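Notes from the Fatthorpe lab visit, April 16, 2023

I drove out to Harkham to see the Fatthorpe manipulation group, who had agreed to show five of us their work on learning from mixed camera views. Milan Dierckx met us at the door and took us straight upstairs.

The method is called Carnent. A policy is trained on demonstrations recorded by people steering the arm. During training, one camera view is dropped at random, so the policy can't lean on any single one. Jolien Verbeke, who ran the experiments, said the idea came from a bad week in December when a side camera got bumped and every trained policy stopped working.

She put the main result on the whiteboard. With all views in place, Carnent finished 13 of 14 pan trials, and the older policy also finished 13. With one camera shifted, the older policy dropped to five. Carnent stayed at 13. It is a small test, and she said so before any of us did.

The test kitchen has a marble-patterned counter, a bamboo cutting board and a black frying pan that the arm handles over the board. The toaster oven and the jars stay out during trials. 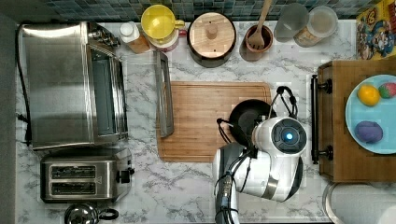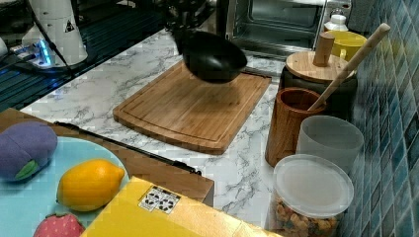 I asked how much of the result depends on this one counter. Verbeke said they don't know yet. The policy has seen the same blue tiles in every demonstration, and a second kitchen is planned with different surfaces. Dierckx thinks the counter matters less than the lighting, and the two of them went back and forth on it for a while.

Training is still slow. Dropping views means more passes over the data, and they share their machines with the Vasiliauskas project down the hall, so a full run has to be booked ahead. They plan to release the training code once the second kitchen has been tested. I have asked to be told when that happens.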